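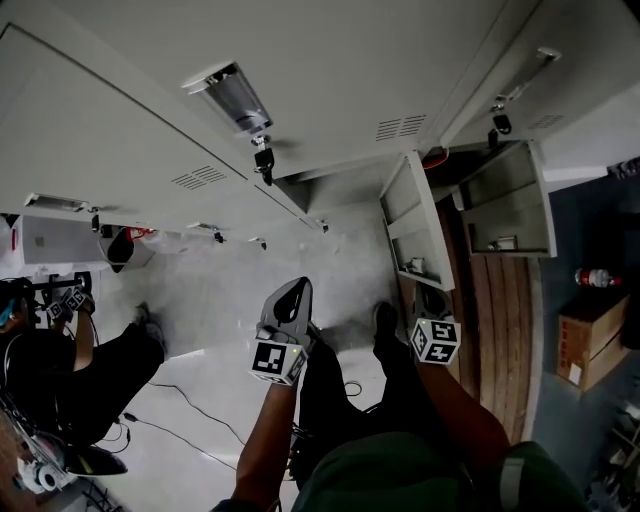

Herkutport pool reopens, and the lockers are the best part

Last updated: March 29, 2023
14 comments | 37 shares

I swam at the Bilyk Street pool this morning for the first time since November, and I'm typing this with my hair still dripping on the keyboard, so forgive any typos. It's open! Doors at six, a line down the steps before that, and a lot of people in winter coats holding rolled-up towels and grinning at each other like it was the first day of summer camp.

If you missed the whole saga, the pool shut last fall when a pipe let go under the changing rooms and soaked pretty much everything on the lower level. The city first told us it would be a few weeks. Then it was after the holidays, then it was "early spring," and by that point I'd started driving out to Sarkora to swim in a hotel pool you could cross in nine strokes. I do not miss it. The water there was like soup and there was always a kid on an inflatable something.

So what did we get for the wait? New floors downstairs, with a rougher tile that doesn't turn into a skating rink when it's wet. New shower heads (hot water, real hot water, all the way to the end of my shower). New piping, obviously, which I can't tell you anything about except that the hallway no longer smells like a basement. And new lockers, 600 of them according to the notice by the front desk, replacing the old wire baskets that had been there longer than I've been alive.

I have strong feelings about the lockers. With the baskets you handed your clothes over a counter, got a rubber bracelet, and hoped. I once went home in somebody else's socks. Now you get a metal door that shuts and a key of your own, and you take the key with you into the water on a wrist strap. The strap is a $4 deposit that you get back when you hand it in. Bring cash, the front desk isn't taking cards for deposits yet and there was some grumbling about that this morning, including from me, as I had to go back out to the car and dig through the cup holder.

The contractor was Roltance, the same outfit that redid the ferry waiting room, and I'll say the work looks tidy. There's still a strip of ceiling near the family changing room that's waiting on paint, and the hair dryers aren't in. The sign says "soon." I've learned not to ask what soon means in this town.

The big pool itself didn't need much. They drained it, scrubbed it and filled it back up while the crews were busy downstairs, and the lane lines are new and so bright they made me blink. The water felt a touch cold to me, but the lifeguard I asked said they're still bringing it up and it should be where it used to be in a few days. The small pool opens later this spring. Swim lessons will start up once it does, and everyone who had paid for the fall session gets their spot held. You don't have to do anything, but it wouldn't hurt to call and check that your phone number on file is right.

Hours are the same as before, with one change I'm thrilled about: the evening lap swim now runs until 9, an hour later than it used to. Prices haven't moved for now. If you had a punch card when the pool closed, hang on to it, the unused punches still count and they're honoring them through the end of the year. Mine had been through the wash and they took it anyway, bless them.

One more thing for the regulars. The city says the building can hold up to 800 people, which sounds like a crazy number until you've been there on a hot afternoon, but for this first stretch they're letting in fewer than that while the staff gets used to the new layout. If you show up and there's a wait, that's why. It moved fast this morning. The later crowd may not be so lucky, and parking on Bilyk Street is as bad as ever, so take the bus if you can.

The snack window is still closed. I asked about the grilled cheese and got a shrug. I'll be back tomorrow with quarters for the deposit and a warmer hat for the walk home, and I'll post the small pool date as soon as they put it up on the door.

14 comments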